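30/05/2023

Woke up before the alarm again, thinking of Marnammont and whether we should take the early train in August or the later one. Alper says early, of course, because he likes to have his coffee on the platform and fuss over the bags. I do love him for it.
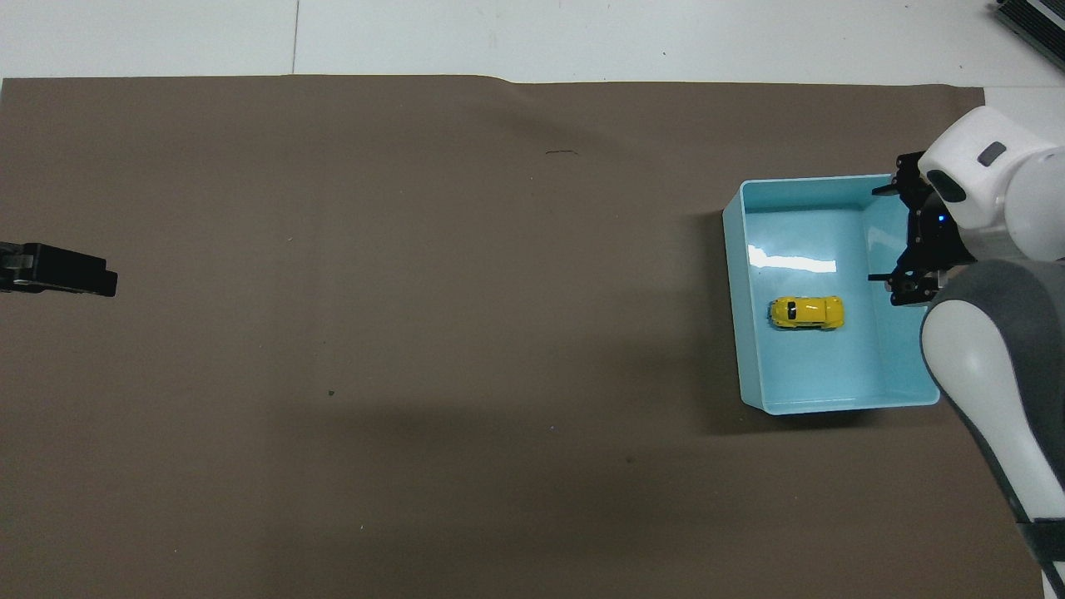 Brown paper and the blue tray, Tuesday.

Yung-ching called after lunch and we talked for so long that my tea went cold -- she has found a room in Flurville, eight minutes from the water, with a landlady who keeps bees! She wants us for the whole of the 22nd to the 27th, and I said yes before I had even asked Alper. Must write to my sister tonight, and look for the good sandals.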